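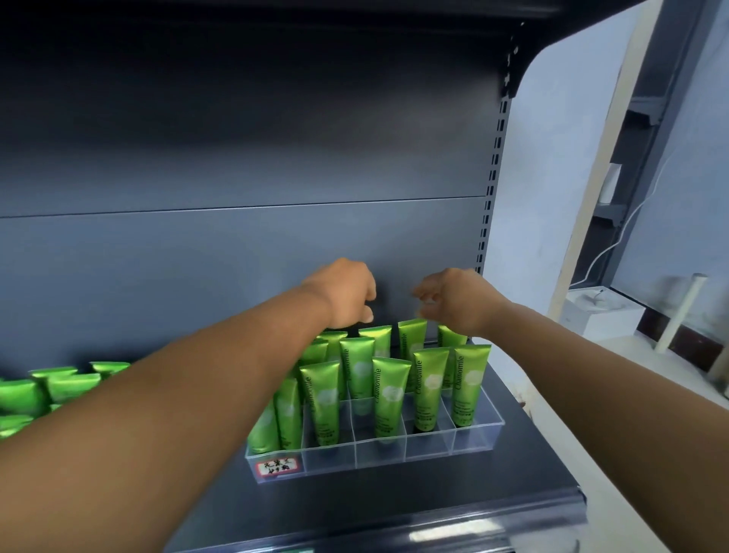
Melati Ginting remarked last month that the new ordering system had given her mornings back and taken away her reason to walk the aisles. I have returned to that remark several times, as it describes the change at our store more accurately than the notice we received from the regional office.

Since February, replenishment at the Trevaskis branch has been managed by Narovum. The software reads the sales records overnight and issues a task list at 6 a.m. Each task names a shelf, a product and a quantity. Before its introduction, two of us prepared the order by hand, and the work occupied nearly five hours a week. It now requires a short review and a signature.

The handling itself remains ours. Tubes of the chamomile product must still be placed upright in the divided tray, caps down, and those lying on the shelf beside it must be dealt with by a person. Narovum has no record of whether a tube is standing or lying on its side. Its figures concern stock, and a customer's first impression of the shelf does not enter into them.

What has changed is the matter of judgment. Staff who formerly decided what to order are now asked to confirm what has been decided — and to state a reason, in writing, when they disagree. I submitted six such reasons in the first month. Two were accepted.

I do not wish to return to the paper forms. I would, however, ask that the hours saved be assigned to the floor, where newer colleagues could learn the products before they learn the list. Management has agreed to discuss the matter when the spring schedule is prepared, and I have placed my request in writing.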